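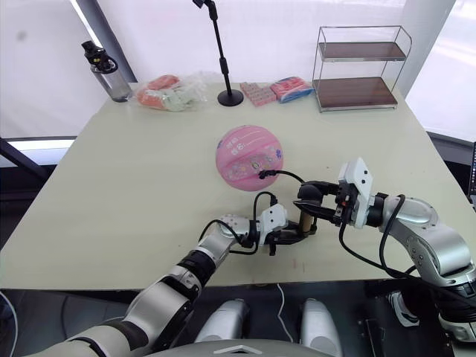
# Come taste odd snacks and talk about them for an hour

Hi! I'm Josefina Bustos, and I run a little listening project called Paucar. We collect the way people talk about food - the words they grew up with, the ones they borrowed from a roommate, the ones their grandmother used that are in no dictionary at all. So far we have 327 recordings, and I'd love to get to 700 before we start the write-up in the spring.

So I'm looking for talkers. You don't need a trained palate (mine is terrible, I put hot sauce on melon). You need to be 18 or over, comfortable chatting in English or Spanish or a mix of the two, and willing to try sweets and savory snacks you may not know. If you're quiet at first, fine, a lot of our best recordings start with ten minutes of nothing much.

**What happens**

You come by for one session, 75 minutes or so with breaks. You taste, you talk, we record the sound. Rocío Ccori or I will sit with you and ask things like "what would you call this texture?" and then mostly keep our mouths shut. After that there's a short form about where you've lived and what you ate as a kid.
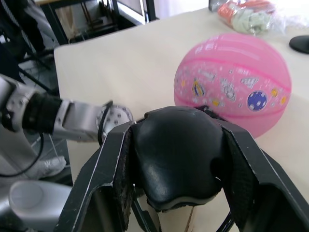 *Paucar, October sessions.*

**Please don't sign up if** you have a nut, dairy, gluten or gelatin allergy. I hate turning people away but the kitchen where we portion things is tiny and I can't promise anything. Vegetarians are fine, just tell me ahead of time so I can swap a few items.

**Pay**

You get $77 for the session, in cash or on a Lirker card, your choice. Bus fare is on top of that, bring the receipt. If you want to stop halfway you still get the full amount.

**Your recording**

Your name stays off it. Wilmer Urrego types up every session and takes out names of family, streets, employers and so on. You can ask us to delete the whole thing up to the end of the year.

**When**

All through October, mornings from 9:30 and evenings from 6. Evenings go fast! We're upstairs at the Fisberg building, second door past the elevator.

To sign up, leave a note at the front desk with your name, a phone number, and two or three times that work. Jhosep Henao does the scheduling and will call you back. Bring a friend if you like - we book pairs too, and you each get paid.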